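Umeo says its new tables will make for quieter, tidier work. Members want to see the numbers

Shared office operator Umeo has finished refitting the ground floor of its Fliltisov building, and has told members that the new furniture will cut noise, end clutter and "change how people feel about a Wednesday". The first two of those can be measured. So far Umeo has measured neither.

The work covers white tables from the Tian range, with rounded tops, and grey felt screens supplied by Dola. The dark striped carpet from the old layout has stayed where it was.

The new white tables at Fliltisov

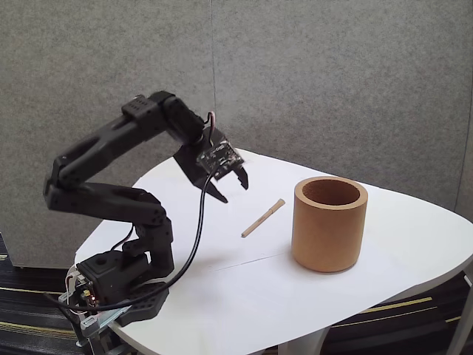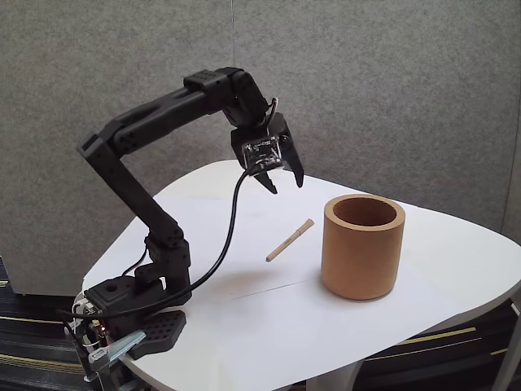
According to the notice sent to members, the refit takes in 1203 square metres and was completed in July, two weeks later than planned. Umeo calls it the biggest change to the building since it opened. Long-standing members may remember the same phrase being used for the coffee counter.

The main claim concerns noise. Dola's screens are said to "soak up the sound of the working day", and Umeo repeats this in its notice, on its website and on a poster by the lifts. Asked what the sound levels had been before the screens went in, the company said it had not taken readings. Asked what they are now, it said the difference was "clear to anyone who walks in".

That may well be so. Soft surfaces do dull a room, and the old ground floor had few of them apart from the carpet. But the screens stand behind the tables and do not go round them, so a member on a call is still in full earshot of the person opposite. The meeting rooms, which were the subject of most of the grumbling last winter, have not been touched. Their doors still have a gap at the bottom wide enough to post a magazine through.

Then there is the tidiness. Umeo's notice says the white tops will "encourage a clear surface", on the grounds that people notice mess more on a pale table than on a dark one. From now on members are asked to take cups back to the counter, put stirrers and other small bits in the bin, and leave nothing out after 6 in the evening unless they have told the front desk.

Anyone who has worked in a shared office will have views on how that goes. The old tables carried a printed card making the same request, and the cards themselves ended up as coasters. A white top will certainly show up a brown cup better than the old ones did. Whether seeing it leads anyone to carry it back across the room is another matter, and Umeo could not point to any other building of its own where it had.

There is also the question of marks. The company describes the Tian top as "hard-wearing and wipe-clean". It would not say how long the finish is guaranteed for, only that the terms were agreed with the supplier and are confidential. Coffee rings come off, a spokesperson said, if they are dealt with promptly. The cleaning rota has not been changed, and the ground floor is still wiped down once a day, before the doors open in the morning. A ring left at lunchtime will therefore have all night to settle in.

The rounded shape has been sold to members as friendlier. It does mean fewer corners to catch a hip on, and that is a fair point in a busy room. It also means the tables cannot be pushed together without leaving odd gaps between them, which matters to the small firms that used to make one long bench out of two or three of the old ones. Umeo says groups that want to sit together can book the long table upstairs. The long table upstairs was fully booked on the day we asked, and on the day after that.

On cost, the company has been slightly more open. Member fees will not go up this year "as a result of the refit". It declined to drop the last six words. Fees are reviewed each spring, and the notice on that subject is sent separately.

Umeo did offer one piece of evidence. It asked members across its buildings what they thought of the new look and received 1227 replies, with most of them calling it "better" or "much better". The survey did not ask about noise, and it did not ask about cups. It was also sent to every building on the company's books, although only Fliltisov has the new furniture so far. Members elsewhere were shown a drawing.

Pressed on this, the spokesperson said the drawing was "a very accurate one".

None of it makes the refit a bad job. The ground floor looks lighter than it did, the grey of the screens is easy on the eye, and the chairs, which had been wobbling for years, were replaced at the same time with no fanfare whatever. Several members we spoke to put the chairs first when asked what had improved. One said she had not noticed the screens until she was asked about them. Another liked the tables but had already moved twice to find one near a socket, as the floor sockets are still where they were under the old layout and do not line up with the new one.

Umeo says the sockets will be looked at in a second stage of work. There is no date for that stage, and it does not appear in the notice. Extension leads are available from the front desk in the meantime, against a deposit, and must not be run across the walkways.

The supplier of the screens, Dola, said it was pleased with the result and sent over a brochure. The brochure includes a chart of how the felt performs in a test room. The test room has no windows, no coffee machine and no members in it, and the chart does not say how many screens were used or where they stood. Dola said each building was different and that results would vary.

Umeo intends to fit out its other buildings in the same way if Fliltisov is judged a success. It has not said who will do the judging, or what would count as a failure. A simple start would be a sound reading at mid-morning on an ordinary day, with a second one taken in a building that still has the old layout. The company said it would consider the suggestion.

Members who want to comment on the new ground floor can do so using the form at the front desk. The form has a box for praise and a box for ideas. Complaints should be sent by email.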